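Interim report to the program office
Project: Learning kitchen appliance tasks from a small number of demonstrations
Reporting period: second half of year one, closing in August
Site: Drollstead

1. Where the project stands

The grant pays for work on one question: how much demonstration data does a robot arm need before it can handle a household appliance it has not been trained on, if it already has experience with other appliances of the same general type? In the first half of the year we built the recording setup and agreed on a task list. In this period we collected most of the data, trained the first set of policies and ran one full round of evaluation.

We planned to have 900 usable demonstrations by the close of the period, and we have them. Collection was slower than planned in the first weeks, mostly on account of a calibration fault in the wrist camera that forced us to throw out 78 recordings. Those were replaced and are not part of the 900. Spending is within the approved budget and no money has been moved between lines.

2. Task list

The tasks are grouped by what the arm has to do with its fingers. The first group is lids and doors: opening, closing, and stopping partway. The second is removable parts: gripping a rim or a handle, lifting the part clear, setting it down on the table. The third is buttons and flat panels, where there is nothing to grip and the arm has to touch a small area with the right amount of force.
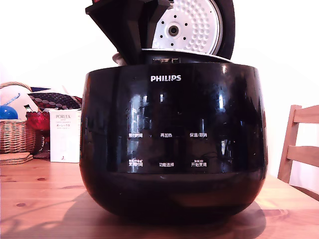

We had first proposed to treat each appliance as its own category and report a score for each. After the mid-year call we agreed to report by task group instead, and the tables sent with this report follow that format. The per-appliance numbers are still kept and can be sent if the program office wants them.

Flat panels are the hardest group to set up fairly. Labels differ from one appliance to the next in language, layout and size, and a policy that has learned where a button sits on one machine will often press the same spot on another. We now name the button in the instruction and also vary which one is asked for, so that a fixed habit scores badly.

3. Data collection

All recording is done by teleoperation. One operator drives the arm and a second person resets the table and logs the outcome. The arm, the appliance and the starting position are noted for every episode. Small household items stay on the table during recording, and their positions are changed between blocks.

Of the 900 demonstrations, 217 belong to the removable parts group. We had hoped for more. These episodes take longer to reset than the others, and operators asked for shorter blocks after reporting sore wrists. We cut the block length and the rate of dropped parts went down, so we plan to keep the shorter blocks for the rest of the project.

The annotation tool from Vestetti was replaced in the middle of the period. It could not mark two events that overlap in time, and in many of our episodes the fingers make contact while the arm is still moving down. The new tool, Ekport, handles this. Moving the old labels over took nine working days, which we had not budgeted for.

4. Method and first results

The policy takes the wrist view, a fixed view of the table and the joint positions, and predicts a short run of arm motions. For each test appliance we compare two versions. One is trained from scratch on demonstrations of that appliance alone. The other is trained on all the other appliances first and then tuned on the same demonstrations.

We ran 200 evaluation trials, split evenly between the two versions. The pretrained version did better in the lids group and in the removable parts group. In the flat panel group we saw no difference that we would be willing to report as a finding. The trial sheets and the scoring rules are attached.

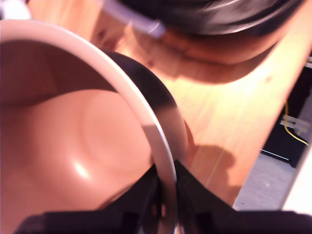
Grasping a thin wall is the step that decides most trials in the removable parts group. The approach is usually fine, and the lift is usually fine if the grasp was good. What goes wrong is the last bit of travel, when the fingers have to come down with one on each side. With the fingers placed either side of a white rim, as they need to be for this grasp, the wrist camera has the gripper very close and out of focus along the bottom of its view, and the line of the rim runs down and disappears between the fingers. The policy has to judge depth from the part of the rim it can still see. Glossy surfaces add to the problem – a bright spot moves as the camera moves, and in several failed trials the predicted motion drifted along with it.

We tried two changes. Adding the finger opening width as an input helped a little. Slowing the final approach helped more, but it makes each trial longer, and we have not yet checked whether the gain holds at normal speed with more training data.

5. Problems and changes to the plan

The second site, at Magalhães, has not started recording. The arm was delivered late and the mounting plate did not fit the table. A new plate has been ordered from a local shop. We ask that the cross-site comparison be moved back by one reporting period. The remaining milestones are unchanged.

We also want to add a small test on lighting. The room at Drollstead gets strong daylight and we have not controlled for it. The test would use existing appliances and existing staff, and needs no extra funds.

6. Next period

Work will start with more removable parts episodes, with the aim of bringing that group level with lids. The flat panel trials will be repeated using the revised instructions. A draft paper on the thin-wall grasping results is being written and will be sent to the program office for comment before it is submitted. The data release is still planned for the end of the grant, pending review of the license text by our legal office.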